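Work & Automation, session 5 notes. Handout version, Jul 16, 2023. Typed up fast, slides to follow. 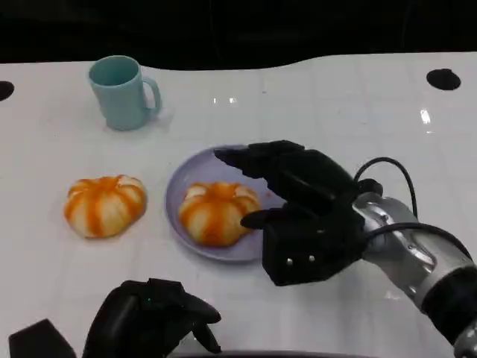
Picking up where we stopped. We had done the big stuff – welding lines, conveyor sorting, the kind of automation that lives behind a fence. Today is the other kind. Light handling work, at a table, with hands. Trays, plates, small food items, the last stretch before something goes out the door. For years people in those jobs were told they were safe, hands too clever to copy. Less true each year. Still partly true. Keep both in mind.

## Main case: Skála

Skála is a catering kitchen, makes set trays for offices and clinics. Two shifts. Work on the plating side looks simple on paper:

- plate down
- item on plate, right spot, right way up
- check
- pass along

Four lines on the job sheet. Anyone who has done it knows the sheet is missing most of the job. Bruised fruit gets turned so the good side shows, or swapped. Chipped plate goes in the bin under the table. Slow neighbor, you slow down too, or reach over and help. None of that was written down anywhere, so none of it was in the first automation plan.

The plan came from an outside firm, Petard. Their pitch was dull jobs to the machine, people move up to "oversight". Look at that word. Ask every time: oversight of what, for how long, at what pay grade?

## What changed for the people

**Pace.** Before, plating crew set their own speed inside the shift target. After, the machine's cycle was the clock. Not faster on most days, but steady, and steady is tiring in its own way. No slack after a rush. Several workers said they missed the rush, suprising to management, not to anyone who has worked one.

**Talk.** People used to face each other across the table. New layout put them side by side facing the station. Small change on the drawing, big one in the day. Training of new hires used to happen through that talk. It stopped and it took months to see why new hires were struggling.

**Skill.** Two directions at once. Some lost the part of the job they were good at (neat, quick hands). Others picked up new tasks: clearing faults, resetting positions, showing the machine how a thing should be held. Second group was mostly younger and mostly the ones who happened to be on shift the week of setup. Not a fair way to hand out new skills. Nobody planned it that way either.

**Blame.** Wrong tray goes out – who did it? Old system, the initials on the tray. New system, initials still on the tray, but the person only watched. Skála kept the old form for a long time. Worst decision in the case, in my view. Responsibility without control. We will come back to this for the essay.

## Teaching the machine

Reading for this part is the Duvlow chapter. Key idea: a lot of what these systems can do is taken from people showing them. Somebody repeats a grip, a reach, a placement, over and over. In Duvlow's warehouse example it was 2000 repeats of one simple task before anyone was happy with it.

So is that work? Sounds like a silly question. At the warehouse it was logged as "training time", same code as a fire drill, no skill bonus. Workers there argued it was closer to writing a manual, and people who write manuals get paid for it. The firm gave in on the code but not on the bonus.

Points to think about before seminar:

- If my way of holding a thing gets copied to every site, do I have any claim on it?
- Would you show it your best method, or the safe slow one? Workers in the case did both. Depended on who was asking and how.
- What happens to the knowledge when the person who showed it leaves

## Counter case: Rarkness

Short one. Rarkness, packing firm, similar size, did it differently. Crew drew up the task list themselves before any supplier came in. List was much longer than management's. Included the swapping, the helping, the bin under the table. Then the crew marked which tasks they wanted rid of. Wrist-heavy lifting off the low shelf, top of everyone's list. Management had not even considered it, as it was not a "headline" task.

Result was less automation than the supplier wanted to sell and fewer complaints afterward. Don't oversell this in your essays! Rarkness had full order books and no pressure to cut posts. Easy to be generous in a good year. Hard to say what they would have done in a bad one.

## Terms to know

*Task vs job* – a job is a bundle. Machines take tasks. What is left over gets rebundled by somebody, find out who.

*Residual work* – the bits the machine can't do. Often small, scattered, badly timed. Hard to build a decent shift out of them.

*Deskilling / reskilling* – see week 2. Usually both, in the same room, to different people.

*Hidden work* – anything done daily that is not on the sheet.

## For next time

Read Duvlow to the end, skip the apendix. Pick a job you have done yourself, even a summer one. Write out the official version, then the real one. One page, bring it on paper. We compare in pairs.

Essay titles go up in August. Blame question will be one of them. If you want the Skála interview notes for it, email me, they are too long to print.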